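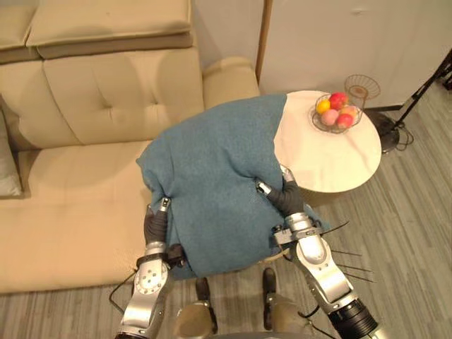
In Defense of the Sick Day Where You Do Nothing

I had a cold last month. A regular one, nothing worth a casserole. My throat hurt, my head felt like it had been packed with wet towels, and I did what I've done for every cold since I turned twenty-two, which was open my laptop in bed and type "feeling a bit under the weather so might be slow today!" with an exclamation point, like I was announcing a bake sale.

Then I worked nine hours. I was not slow. I was just bad. I sent Pranab Akanda a spreadsheet with two tabs switched, I agreed to a July deadline I had already turned down once, and I wrote a client email so strange that she called to ask if my account had been hacked. (It hadn't. I had used the word "herewith" three times.)

So I'd like to make a case for the old-fashioned sick day, the kind where you lie down and you are gone. No checking in, no "light" day. I think we've lost it, I think we gave it away ourselves, and I want it back!

When I was a kid, staying home sick was close to a religious observance. You were put on the couch. You got ginger ale with the bubbles stirred out of it, which I still can't explain and still do. You watched game shows meant for people four times your age and fell asleep during the part with the washing machines, and around two in the afternoon you woke up not knowing what day it was and nobody cared. School went on without you. There was no way for it not to. A friend brought your worksheets by eventually, and they were always for something you'd have forgotten by spring anyhow.

My father worked at Somogyi, a plumbing supply place with one counter and one phone, and when he was sick he called that phone and said "I'm sick," and Mr. Somogyi said "Okay," and hung up. That was the entire procedure. I remember it because I was allowed to dial.

Compare that to what I do now. I have to set a status. I have to pick a little picture for the status, and there are two that show a face with a thermometer and I spend real time deciding which one looks sicker without looking like I'm angling for something. I have to move meetings, and each one I move sends a note to everybody in it, so forty-nine people who had no reason to know about my sinuses now do. Several of them write back. I thank them. By the time I've finished being sick at everyone it's eleven o'clock and I may as well go to the budget call.

I blame working from home for some of this, and I say that as somebody who loves working from home and would have to be pried out with a crowbar. When the office was a building, being sick had a clear line through it. Either you could stand on a bus or you couldn't. Now the question is whether you can lift your hands to a keyboard, and you nearly always can. I could do it with a fever. I could probably do it unconscious. The bar for "too sick to work" has floated up to somewhere near the hospital, and I can't remember anyone voting on it.

My friend Aitana Pacheco disagrees with me about all of this, and she's smarter than I am, so I'll give you her side. She says the half-working sick day is a gift. She runs the scheduling desk at Brurden, and if she's out completely for two days she comes back to something like 500 messages, and the dread of that pile is worse for her than any flu. She'd rather poke at it from bed, an hour here and there, and keep it from growing teeth. She also points out that plenty of people would love to have the choice. If you drive a delivery van or clean teeth for a living, you're either there or you're not getting paid, and here I am complaining about email with a box of the good tissues beside me.

Fair! I mean it, that second part especially. I think everybody should get paid days for being ill and I think it's shameful that so many don't. But I don't see how the people who do have them are helping anyone by refusing to use them. If I answer messages with a fever, all I've done is teach everyone who works with me that a person with a fever answers messages. The new hire sees it. She gets a stomach bug in her third week and she's on camera, gray as a sidewalk, nodding about quarterly goals.

As for the pile, I have a theory about the pile. After my cold finally flattened me (day four, I surrendered), I was out for two full days with everything switched off, and when I came back there were 100 messages waiting. I was sick about it, if you'll pardon that. Then I read them from newest to oldest and most had been settled without me. People had asked me a question, waited an hour, and asked Preben Ketilsson instead, who knew. One long thread began as an emergency with my name at the top and ended in a discussion of where to get lunch. It was humbling, and also kind of wonderful.

And those two days! I slept until I was bored of it. I ate toast. I read half of a mystery and guessed wrong. I got under a blanket on the couch in the afternoon and listened to the upstairs neighbor practice the same eight bars of something on the clarinet, and I got weirdly invested in whether he'd nail the high part. I can't prove I got better faster than I would have otherwise. I can tell you that I'd been getting steadily worse for the three days before that, while being very responsive.

I've made myself a rule, and you're welcome to it. If I'd send a coworker home for it, I go home for it, even when I'm already there. The message is two words, same as my dad's. I tried it out on my boss last week when my daughter handed me whatever is going around her class. I wrote "I'm sick," took out the exclamation point, put it back, took it out again, and hit send.

She wrote back "Okay."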